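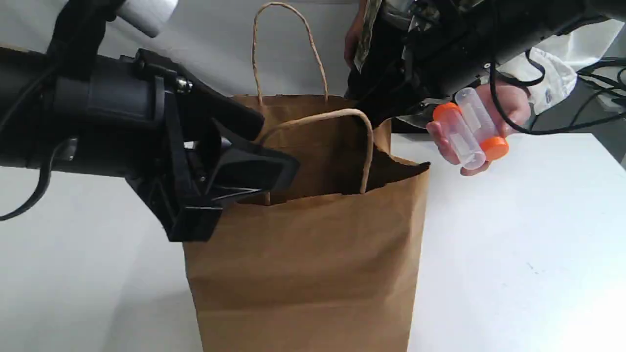 Brown paper bag, twisted handles, plain front.

I've started keeping these instead of putting them out with the recycling. They hold a fair amount and they fold away behind the bread bin. A short thread on reusing them.

First, check the rim. The top edge always goes before the bottom does. If it's torn, fold the whole rim down a couple of centimetres and press it hard with your thumb.

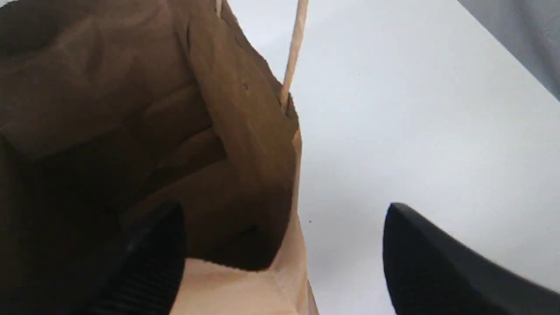 Posted by Joar Grønli, March 17, 2020

Second, look inside. Creases are fine. If the base has gone soft, use it for paper recycling and nothing heavier.

Third, handles. Lift by both. One handle on its own pulls the paper away from the glue. I bought a pack of 100 from Prenarach in December and 83 are still in the cupboard, so the old ones are lasting.

Clothes go in mine mostly. Roll them, heavy things at the bottom, stop before the top so it can still be folded over. 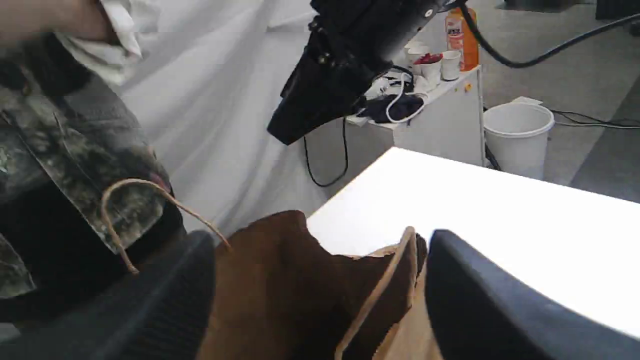
Majdi Abou Jaoude: I'd still use a box for coats. Paper splits on me every time I go over the rim.

Fair point. Coats and boots go in cardboard here too. Bags are for shirts, scarves and odds and ends.

Last job is the table. Wipe it down after sorting, bits get everywhere.

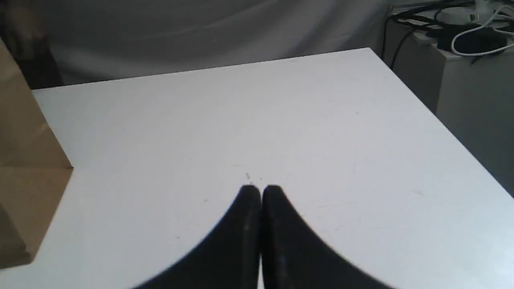 Someone has asked whether a damp cloth marks a white top. Mine hasn't so far. Wring it out well and dry it straight after.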